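Changing Rooms, Changing Minds: girls' football and touchline behaviour
Student project report by Rukhsana Bangash and Daniyal Lashari

Why we chose it

We both play on Saturdays, and we both love it. Our question was simple: what do girls in mixed youth teams hear from the touchline, and does anything a club does make it better? In January we wrote to the Grulimgate youth league, and to our delight they said yes within a week!

What we did

We went to six matches in the under-13 mixed division and sat with a notebook behind the parents. We also gave a short questionnaire to players, coaches and families, and 37 came back filled in. Our tutor, Ms Grabowska, helped us word the questions so that younger players could answer on their own or leave any of them blank.

Two clubs took part, Tora and Traseo. Tora already had a touchline code pinned up by the pitch. Traseo had nothing written down, but their coach talked to the parents before every kick-off.

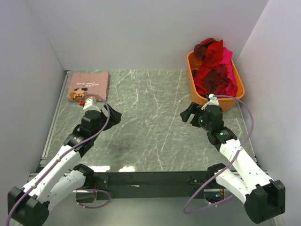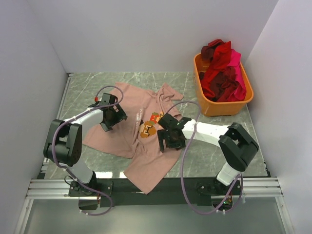 Clothing came up far more than we expected. Several girls wrote that remarks about their kit bothered them more than remarks about their passing - too baggy, too tight, "is that your brother's shirt?" One player said she trains in an ordinary T-shirt, pink like the one in both photos, and gets comments on the colour nearly every week. A boy in the same team wears pink too and has never heard a word about it. We found that really striking, and it gave us a whole extra page of answers to read.

What we found

Most of the shouting was cheerful, and we want to say that clearly. The unkind comments came from a small group of adults, and they nearly always stopped when another parent spoke up. The coach's chat at Traseo was remembered by far more families than the printed code at Tora.

What we would do next

We would love to follow one team for a full season and ask the referees as well. Our findings go to the league meeting on Wed 5 May, and both coaches have asked for a copy of the questionnaire.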